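Leave the big table alone

Lies Cuypers
24 Jan 2026

Susside library is getting a refit and the plan went up by the returns desk last week, printed too small, half of it hidden behind the poster for the book sale. I read it standing on one leg with a bag of library books in each hand. New carpet, fine. New lights, fine, the old ones buzz. And then in the corner where the big table is now - "flexible individual study pods x 6".

So the table goes. I think that's a mistake and I want to say why before they order the things.

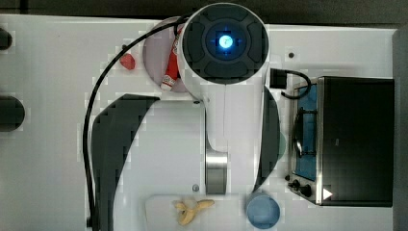
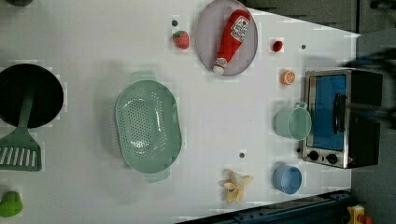

White tabletops, both seen from above. The second has toy kitchen things on it.

I should say I don't use it every day. Tuesdays mostly, and when the boiler's off at home. But I've sat at it for long enough to know what it does. It is a big flat surface that doesn't belong to anyone. There are very few of those left in a town. Cafe tables belong to whoever bought the coffee, and only till the cup's empty. The tables in the Tetness centre are bolted down and sticky and you feel watched. Your own kitchen table is yours, which means it's covered in your own post.

A shared table you have to negotiate. Quietly, with elbows. You slide your papers over an inch, the other person slides theirs, somebody's pencil rolls into your half and you roll it back. No words needed. I've sat across from a man doing what looked like a decade of tax and a girl learning the bones of the hand, and I have never learned either of their names, and I would still recognise them at a bus stop and nod. That is worth somthing. I don't know what the council would call it. There isn't a box for it on the feedback form, I looked.

The pods. I've tried pods. They have them at the college, grey felt sides up to your ears, a little shelf, a socket. Lovely for two hours if you've got an exam. But you can't spread a map out in one. You can't do a jigsaw, or cut out a dress pattern, or sit a four year old next to you with crayons while you fill in a housing form. A pod has decided in advance that you are one person with one laptop. Plenty of us turn up as something else.

And the numbers don't even work. Six pods, six people. The table takes more than that on a wet afternoon, with a bit of budging up, and on a slow morning it takes one person and a very large newspaper. It stretches. Furniture that stretches is good furniture.

My grandmother's was like that. She had the front room table from a shop called Dondero that closed before I was born, and it was everything. Pastry, homework, hems. My uncle took a gearbox apart on it in June one year while she was at her sister's and she knew the minute she walked in, from the smell. She sanded the mark out herself. Never quite went. When she died four of us wanted that table and none of us had a room big enough, so it went to a cousin, who keeps it in a garage with paint tins on top. I think about it more than I should.

Rooms have got smaller, that's the plain fact underneath all of this. Flats going up behind the station have a sort of ledge off the kitchen worktop with 2 stools. A breakfast bar they call it. Where do you do anything that isn't breakfast? You do it on your knees or on the bed, or you go out and find a table. Which is exactly the moment to be taking the public ones away, apparently.

I know the case against. People talk at the table. People fall asleep at it. Someone left a tuna sandwich in a drawer under it for the whole of a bank holiday and I wouldn't wish that on anyone. Some people do want quiet and walls and they pay their council tax same as me. Fine. Put two pods in by the window, where the dead photocopier is. There's space, I paced it out and got a look from the desk.

But don't get rid of the table because it's old and has a wobble. Mr Tomić on the market mends chairs, he'd look at a wobble. Sand the top, put a coat of something on it, done by lunch. Some 20 years it's stood there and it has been cleaned with the wrong spray for all of them and it's still flat.

The other thing, and then I really have to go, is that once it's out it won't come back. Nobody ever puts in a bid for a table. They put in bids for pods and hubs and zones. A table is too ordinary to get funded, so the only ones we'll ever have are the ones already there.

Comments on the plan are open for another fortnight. There's a form at the desk, ask for it becuase it isn't out on the counter. Write "keep the table" in the bit marked Other.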